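Take 13

Farzana had the laptop on her knees and a granola bar in her teeth. Ten to four. The bus to Evport left at five, and the judges at Evport wanted a memory stick seated in an old desktop, no hands, in under 200 seconds.

Their best was 374.

"Again," said Mr. Bhuiyan, not looking up from his grading.

"It's the angle," Owen said. "It comes in crooked. I told you it comes in crooked."

"You told me it was the light."

"It's the light AND the angle."

She changed one number. Changed it back. Changed it to somthing in between. Twelve tries since lunch, and the Vellwood team had already posted a video of theirs doing it with music on. Music!

"Everybody off the table," she said. Owen took his elbows back. She pressed enter.

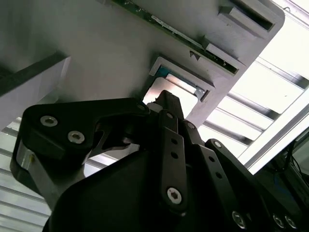
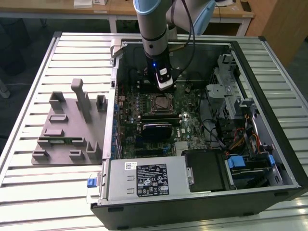

"Don't breathe on it," Owen whispered.

"That's not a thing."

"Just don't."

She held her breath anyway. Thought about her brother, who had told her over cereal that a person could do this in 5 seconds with one thumb. He was right. She had thrown a spoon at him.

The motors made their small whine, then a lower one. The clock in the corner of her screen kept going. 90. 110. Mr. Bhuiyan had put down his pen — she heard it roll.

140.

"Straight," Owen said. "Farzana. It's going straight."

"Shut up shut up."

Then the click. Tiny, like a fingernail on a tooth. Then a second one, the other end. She didn't move. Neither did the numbers, she'd hit stop without knowing it. 188.

Owen said a word that Utholm Middle School had rules about.

"I'll pretend that was Latin," said Mr. Bhuiyan. "Save the file."

She saved the file. Saved it again under a diffrent name. Mailed it to herself, to Owen, to her mother.

"One more?" Owen said. "To be sure?"

Four-twenty. The hall outside was already loud with kids and bags.

"One more," she said, and reached for the keys.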